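May, late evening

Gikitz again. The parcel text scam has reached our side of the district, and this afternoon I took the statement of a second case at the advice desk. Rocío Magaña, retired, lives on the Amin road. She received a message stating that a delivery was held at the Flovdale depot pending a fee of 2 euros. She was expecting a parcel, so the message was plausible. She followed the link and entered her card number. Within the hour a caller who gave his employer as "bank security" told her the card was compromised and that her balance had to be moved to a holding account. She moved 1174 euros in one transfer.

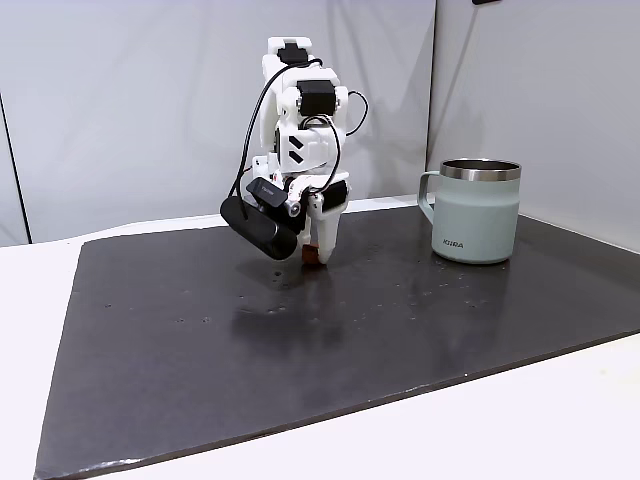
Why did the bank's checks not stop it? She approved the transfer herself, with the code sent to her own phone, and the system recorded it as an ordinary payment.

The sequence matters for the claim. The card payment was taken without her understanding what it was for and falls under one set of rules. The transfer was authorised under deception and falls under another. I have separated them on the form and attached the call log, which shows the incoming number and the length of the call. The number displayed matched the one printed on the back of her card – easily faked, but it explains why she stayed on the line.

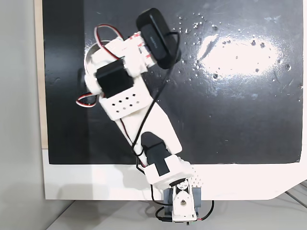 The earlier case, from Zunendale, followed the same order: small fee, then the call, then the transfer. The loss there was 2537 euros, of which the bank has so far returned 300. The wording of the text was identical apart from the depot name. I have put both messages side by side in the folder and sent copies to the police contact, who confirmed receipt and gave a reference.

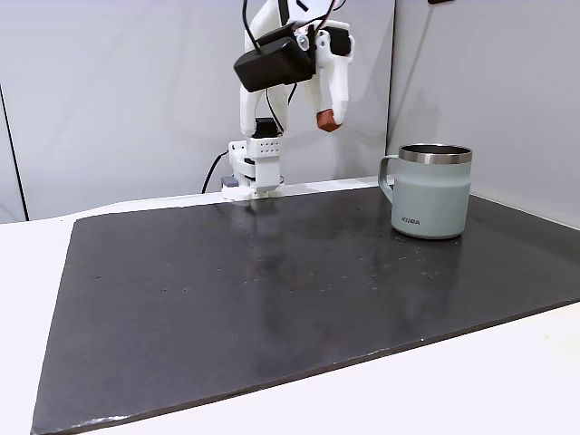
Mrs Magaña's card is blocked and a new one ordered. I asked her to keep the message and not to reply to it. She wanted to know whether the man could come to the house, given that she had typed in her address for the delivery. I said I had no report of that happening and wrote the question down for the officer.

To do tomorrow: ring the bank before ten, get the name of whoever holds the claim, find out which bank received the transfer. Printer is low on toner.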